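Repairing the Clasp: How Old Necklaces Get Back Into Wear

6/1/21

Most necklaces that come into the Virág workshop in Hastolstead have nothing wrong with their stones. The clasp has failed, or the thread has, and the piece has sat in a drawer for years. Last year the shop took in 646 repairs, and 173 of them were clasps.

The work starts at a bench by the front window. Each necklace is weighed, and the owner is asked how often it will be worn. A piece that comes out twice a year can keep its old box clasp with a new tongue. One meant for every day usually needs something stronger.

Box clasps fail in a predictable way. The tongue is a folded strip of metal that acts as a spring, and each time it is pressed it loses a little of its bend. Owners often pry it open with a fingernail to get a few more months out of it. That works until the fold cracks. A new tongue is cut from hard-rolled sheet, folded, filed to fit and soldered to the old tab. The solder has to stay well away from the fold, or the heat will soften it.

Gold is the easy part. Plated pieces are harder, and the workshop turns some of them away. The plating burns off around a joint, and the whole clasp then has to go out to Gornum for replating. That adds three weeks and can cost more than the necklace did.

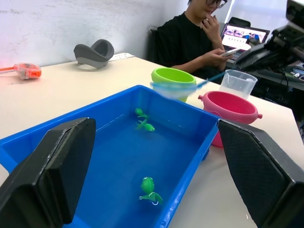 An owner from Liridbridge, who asked not to be named, said she had been quoted for a new clasp at two other shops before anyone offered to mend the old one, and that she would have paid more to keep it. Her necklace, a single strand of garnets, had the original maker's mark on the tab. A replacement would have lost it.

Restringing is the other half of the trade. Silk is still used for pearls, knotted between each one so that a break loses a single pearl. Garnets and other drilled stones can have sharp edges at the hole, so coated wire is the safer choice there. A strand of 100 beads takes most of a morning if it is knotted by hand.

Prices are posted on the wall. A new tongue starts at $45, and restringing is charged by the inch. Estimates are free and written down before any work begins.

The bench closes for two weeks in July. Repairs left before the break are kept in the safe and started in the order they came in. Bring any loose beads in a small bag, and leave the broken thread as it is, with the knots still in it.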